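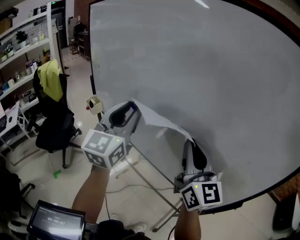

Tamara thinks the wall texts are too long – up to 339 words on the panel for the first room, and she says people give up after the second paragraph. She wants them halved before the translator starts. Fair. Told her I'd try.

2025-06-26, install notes, Drasetby show

- First room: Onu drawings hung, centers at eye height as per plan. Two still need spacers behind the lower corners, they tip forward.
- Long wall: paint is the wrong gray. Tin says what we ordered but it dries blue. Brândușa Lungu wants to live with it overnight. I don't.
- Loan from Gokedberg: crate still closed. Leave it closed till their registrar calls. Condition report form is in the blue folder, NOT the green one.
- Lux on the works on paper too high near the door. Moved one spot, swapped the filter, better. Check again after dark with the blinds down.

Wall texts, what I got done: cut the biography paragraph completely (its in the catalog anyway). Kept the bit on the kitchen series and the Brornberg years. The quote from the letters is lovely but doesn't belong next to the etchings, move to room 3 or lose it. Brândușa will fight for it.

Catalog – print run 648, printer wants final files in July. Captions for the etchings still have the old titles. Somebody changed "Untitled (Stairs)" to "Staircase" in the list and not in the layout, or the other way round. Ask which one the estate uses. Same problem with the dimensions, height first everywhere please, I keep finding width first.

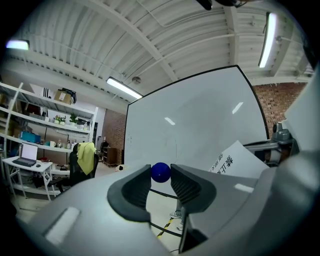 Labels next. Tried the smaller type on matte card, readable from where you'd normally stand, less so if you're tall and stubborn about glasses. Going up a size. Left edge alligned with the frame, not centered under it. Redo the six in the corridor.

Sound piece: speaker hums when the dimmer is low. Separate circuit? Electrician to look. If not, we run those lights full and move the piece to the back.

Tamara Zamfir has the key to the store from tomorrow. Glass for the table case not delivered yet, chase the glazier in the morning, also ask about the felt strip.

Still open: long wall gray, stair title, the quote.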